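3.2 How people tell us a table is clean

I'll admit I went into this part of the study expecting it to be dull. We had 195 returned diaries from the households in Rirketstead, and I figured the cleaning entries would all say the same thing. They didn't! People fight about tables. One couple in the Gimwood apartments filled four pages on whether a surface you've wiped but not dried counts as wiped, and I read every word of it twice.

What surprised me most was how little the word "clean" had to do with looking. When I sorted the entries by the reason people gave for stopping, the biggest group by far stopped when the cloth felt smooth going over the surface. Others stopped when the smell changed, or (my favorite) when the song on the radio ended. Light-colored tops got the most complaints, mostly about dried-on marks that only show up from certain angles (Figure 3).
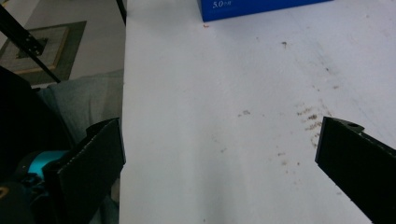
Figure 3. Brownish smudges and specks on a white tabletop.

Luzius Fankhauser, who coded the diaries with me, thinks I make too much of the cloth. His reading is that people mention touch because our prompt asked them "how did you know?" and feeling is an easy answer to write down. Fair enough, and we did change the wording for the second round in January. The touch answers dropped a little but stayed on top, so I'm sticking with my version for now, and he gets his say in Section 5.

One more wrinkle before I move on to floors. The Trilten households share a kitchen, and their entries run much longer than anyone else's. I first put that down to chattiness, but reading them back to back, most of the extra length is people describing somebody else's wiping.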